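Unit 5: Task Planning on Top of Learned Skills

Read this before the lab session. The code is in the Stovine folder on the course server, and you will need the Nikent planner installed. Questions about the installation go to Elsa Magnusson.

Where we are

In Unit 4 you wrote controllers that close a gripper on a known object and move it to a known pose. Each controller was called by hand from a script. In this unit a planner decides which controller to call, in what order, and with which arm.

The planner does not see images. It sees a list of facts, such as on(plate, table) or hanging(mug, tree). The perception node produces these facts and refreshes them whenever a skill finishes. If a fact is wrong, the plan built on it will be wrong too, and the planner has no way of knowing.

Skills and their conditions

Every skill has three parts: preconditions, the motion itself, and effects. For example:

pick(arm, object)
needs: empty(arm), reachable(arm, object), clear(object)
gives: holding(arm, object), not empty(arm)

The effects are what we expect to become true. After the motion runs, perception checks them. When the check fails, the executor tries again up to 3 times and then asks for a new plan from the current facts. Do not raise the retry limit in your submission.

Search

Nikent uses forward search with a simple heuristic: the number of goal facts not yet true. For the tasks in this course it expands some 4,000 states before finding a plan with two arms. The same tasks with one arm need far fewer, but the plans are longer. You will compare the two in Exercise 2.

A common mistake is to make facts too fine. If you split "on the table" into a grid of cells, each cell adds a new branch at every step. Use regions instead, and leave the exact pose to the skill.

Assigning arms

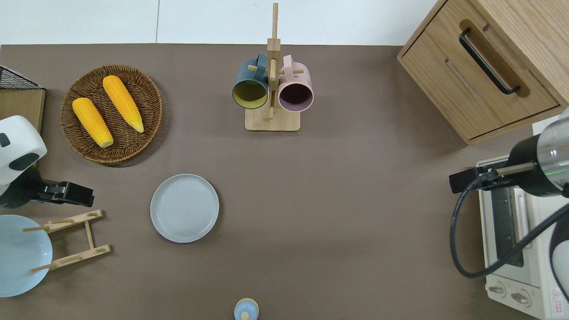 Reachability is computed once per object, for each arm, and stored as a fact. An object can be reachable by the left arm, the right arm, both, or neither. Suppose the goal is to get a mug off the tree and onto the gray plate. Both mugs hang side by side and nearly touch, so clear(mug) should be false for a side grasp between them, even though a grasp from the outer side may be fine. The two corn ears in the wicker tray raise a different problem: they have the same label, and perception must give each one its own name and keep it from one update to the next. Look at line 139 of facts.py to see how Fandosach, our perception package, handles matching labels.

If neither arm can reach the target region directly, the planner may use a handover. The handover skill locks both arms, so no other skill can run until it ends.

Exercises

1. Write preconditions and effects for hang(arm, mug, peg).
2. Run the planner with one arm and then two. Report plan length and states expanded.
3. Remove the clear fact from pick and explain what changes in the plans.

Reading: the Gündoğdu notes, chapter 5, up to the section on partial order plans.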